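Home Notebook Rigs Datasets Parts shelf Contact

Dec 29, 2024
Posted by Xuelian Yuan

Parcel bench, teleop collection, second block

Sunday, quiet building, and a really good session. Writing it up while it's fresh, mostly so that whoever picks up the bench in January doesn't have to reconstruct what I changed from the config diffs.

The task is the same as on the plan: take a parcel out of the crate, show the label to the scanner, put it down on the belt. Left hand holds the scanner for the whole episode, right hand does all the moving. We talked about having the left hand pick up and put down the scanner each time and I'm glad we didn't. The operators are so much faster with it parked in the hand, and the episodes come out short and clean.

127 episodes kept today. That takes the Clovero set to over 3,000, and I did a little dance at the desk when the counter went past it!

What changed from the last block:

Soft bags are in. Until now nearly everything was small cartons and padded envelopes, and the policy trained on those is lovely on cartons and hopeless on anything that sags. It goes for the geometric middle of the thing, closes, and comes up with a pinch of film. A person doesn't do that, they find a fold or a corner where the plastic is already bunched and take that. So I asked for bags, lots of bags, and I asked the operators to grasp them however they liked. Cai on the morning shift gathers the end of the bag into the palm before lifting. Afternoon shift mostly goes in from the side with the thumb low. Both work. I want both in the data and I've tagged them gather and side in the notes column so we can look at the split later.

Messy crate. I stopped tidying between episodes. Bags hang over the rim, things lie on the table behind the crate, and straps trail wherever they fall. First few episodes felt slow because of it, then the operators stopped caring and so did I. This is what the Clelard depot looks like on any working day and the old neat crates were teaching the model something false.

Belt stays off for the placing part. We tried it running in the last block and the operators were chasing it. I'd like to bring it back once the placing is solid, at the slowest setting, but that's its own block with its own tag. 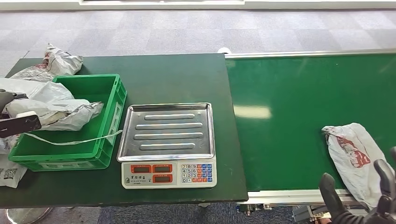
Head cam, right hand at a bag on the belt. Left hand with what looks like the scanner on the left, scale in the middle with its readouts unlit.

The scale deserves a paragraph. It isn't in the task yet. I left it in the middle of the table on purpose, because the weighing step is coming and I would much prefer the model to have seen the thing a few thousand times before we ask it to use it. It also makes the right arm travel properly. Without it the operators drag parcels low across the table, and those trajectories are useless the moment anything stands in the way. With it there they lift, go over, come down. You can see it in the wrist height plots straight away, a nice fat arch where there used to be a flat line.

One worry: the ribbed steel tray throws the ceiling light back at the head camera. I went through a handful of episodes frame by frame and it looks fine, but if someone retrains with the stronger colour augmentation, please check the tray region first. Same for the patch of light on the belt. I moved the blinds for the last stretch of the afternoon so we have some variation there.

Rejected 12. Most were the label never reaching the scanner: the operator turns the bag, the film folds over the code, they carry on to the belt without a read. I threw those out for the main set but kept the raw logs in a side folder, since they'd make great negatives if we ever train the success classifier. 2 were my fault, I'd left the old episode name in the recorder and it wrote over itself. Fixed in the script, it now refuses to start if the folder exists.

Hand notes. Right hand fingers held calibration all day, which is a first. I re-zeroed at lunch out of habit and the offsets had hardly moved. The new Eteck cable run along the forearm seems to have cured the dropouts on the index joint. No dropouts at all in the logs! I'm going to do the left arm the same way when the parts come.

Glove lag is still there on fast closes. The operators compensate without noticing, they start closing early, and that early close gets recorded as the action. Fine for replay on this rig, but it bakes our lag into the policy. I'd like to try shifting the action stream against the observations before training and see whether the grasp timing on film bags gets any better. Small experiment, one evening.

For the next block:

- more bags with printing, the plain white ones are over-represented
- parcels starting with the code face down, so we get proper flips
- crate moved and turned between episodes, it has sat in much the same spot all day
- somebody other than me checking the gather/side tags
- belt on, slow, separate tag

Training run on the new total is queued for tonight on the small model. I only want to know if it has stopped pinching film. Will paste the rollouts in underneath.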